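Projects > Media Law > Student Reports

Reports Handbook Staff Contact

4 min read

Paying for Leaks: What Office Workers Think Is a Crime
2020-02-28

Our question was simple. If a clerk at a public agency sells a file to a reporter, do ordinary people think the clerk has broken the law? We wrote five short cases, all set at a made-up licensing office called Woltum, and sent them to 378 people. We got 300 usable replies, plus one long complaint about parking.

Most people were harsh on the seller and oddly gentle with the buyer. In case 2, where the clerk takes $3507 for a list of home addresses, almost everyone wanted charges. Cut the payment to a free lunch and the mood softened, though the addresses were just as private.

Case 4 gave us trouble. We had meant the clerk to be a whistleblower, but our wording made him sound like a man with a boat to pay off. We kept the answers and don't trust them.

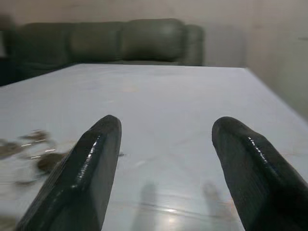

Fig. 1. Open gripper, pale tabletop.

Next time we would test the wording on people outside our own dorm. We would also ask about motive before money, as the dollar figure seems to be all anyone remembers. The full replies are in Appendix B, parking complaint included.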